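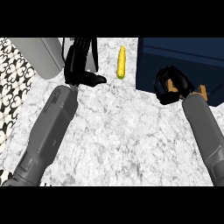 Marble in kitchen, oil marks and sealing

skesine_home
Joined: May
Posts: 16

Hello all. We bought a flat in Dronholm and the kitchen has a white marble counter with gray veins. The former owner did not tell us if it was ever sealed. Now I have a dull ring where a cut lemon was lying, and a darker spot near the stove, I think from oil. Is it possible to repair this at home, or must I call a stone company? The first quote I received was 631 dollars and for me this is a lot.

Kerkis
Posts: 3033

These are two different problems. The lemon ring is etching, the acid has eaten the polish. A sealer will not prevent it and will not remove it. The oil spot is a stain inside the stone. For this you make a paste of baking soda and water, cover with plastic film, leave for one day, then take off. Repeat if you must.

cuesta_tiler
Posts: 200

Agree about the etching, don't agree about the paste. Baking soda is slow on old oil. I would wipe with acetone first, on a white cloth, window open. Try a hidden corner before anything else.

Kerkis
Posts: 3033

Acetone in a kitchen beside a gas stove? I would not give this advice to a beginner.

cuesta_tiler
Posts: 200

So you turn the stove off. I have done it this way for years and my customers still have their eyebrows.

skesine_home
Posts: 16

Please, no fighting :) The stove is electric. I made the paste yesterday and the spot is a bit lighter, so I will do it again. How do I know if the counter is sealed?

Kerkis
Posts: 3033

Put a spoon of water on it and wait fifteen minutes. If the place goes dark, it needs sealer. And please no vinegar for cleaning, I see this tip everywhere.

cuesta_tiler
Posts: 200

For the ring, buy marble polishing powder and a felt pad. If the colour of the stone is light, you can also just live with it. In Italy they do.

skesine_home
Posts: 16

The water made a dark place, so not sealed. Which is better, the sealer with solvent or with water?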